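Search the guide... Go Clear

Section 5. Recording demonstrations in the simulated bathroom by remote control

9 min read

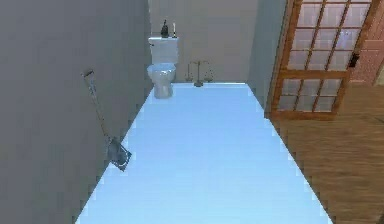 This section covers teleoperated demonstrations in the Udum simulator using the Brallow hand controllers. It assumes that the workstation has been set up as described in Section 2 and that the controllers have been paired. For guiding the physical arm by hand, see Section 3.

The bathroom level is long and narrow, with the toilet against the far wall. The operator drives the base and the arm from the same pair of controllers. The left controller moves the base. The right controller moves the arm and closes the gripper with its trigger.

5.1 Before recording

1. Start Udum and load the bathroom level from the Levels menu.

2. Wait until the status bar reads READY. Input sent before this point is discarded.

3. Hold both controllers level and press Home. The arm moves to its rest pose.

4. Open the Task panel and select a task card. The card gives the start position, the goal, and the text label that will be saved with the recording.

5. Set the speed scale to Low for the first session. Operators who have completed the practice card may use Medium.

Note: At the rest pose the arm is folded behind the head camera and does not appear in the operator view. Check the joint display to confirm that it has reached the pose.

Note: The floor may show stepped edges along the walls. This is a drawing fault only. The collision boundary is straight and can be displayed with View > Show Collision.

5.2 Driving the base

1. Squeeze and hold the left grip. The base responds only while the grip is held.

2. Push the stick forward to advance. Use short inputs and let the base settle between them.

3. Stop short of the toilet and turn the base to face the work. Do not reach from a distance with the elbow straight. Recordings made near the joint limits train poorly and will be rejected at review.

4. Release the left grip before moving the arm.

Caution: The long-handled tool against the left wall is a free object. If the base touches it, it will fall and may block the floor. Stop the recording, reset the level, and begin again. Do not continue the demonstration by driving over the handle.

Caution: The open glass-paneled door on the right is hinged and will swing if struck. The thin metal stand beside the toilet is also free to move and is hard to see against the back wall. Turn on View > Object Outlines if you have trouble judging the clearance.

5.3 Recording a demonstration

1. Press Record. A tone sounds and the timer starts.

2. Hold still for 2 seconds. The software uses this interval to mark the start state.

3. Carry out the task in one continuous attempt. For cards that use the items on top of the toilet tank, approach from above and keep the open fingers clear of the item next to the target.

4. Close the gripper slowly until the contact indicator changes. Lift straight up before moving sideways.

5. At the goal, open the gripper fully and withdraw the arm.

6. Hold still for 2 seconds and press Stop.

7. Select Keep or Discard. Enter your operator name on the first recording of each session.

Small corrections during a reach are acceptable and should be left in. A dropped item is not. Discard the recording even if the item lands upright.

Record five kept demonstrations per card, then move to the next card. The level applies a small random offset to the start position after each reset, so do not try to repeat the same path.

5.4 If control is lost

If the arm stops following the right controller, release both grips and wait for the link indicator to turn green. Squeeze the right grip again. The arm resumes from its present pose and does not jump to the position of your hand.

If the link fails three times in a session, save the log and replace the controller batteries before continuing. Error 9 means that the base and a wall overlap. It can be cleared only by resetting the level.

5.5 Review and upload

1. Open the Review panel and play each kept recording at normal speed.

2. Check that the label matches the action performed.

3. Trim nothing. The still intervals at both ends are required.

4. Press Upload. Files go to the Pladstead server and are held there until a reviewer accepts them.

Requests for new task cards go to Veerle Timmermans. Report faults in the level geometry to Candela Benítez and attach the log file. The card set was last revised in September; recordings made with older cards can be uploaded but must be tagged LEGACY in the Notes field.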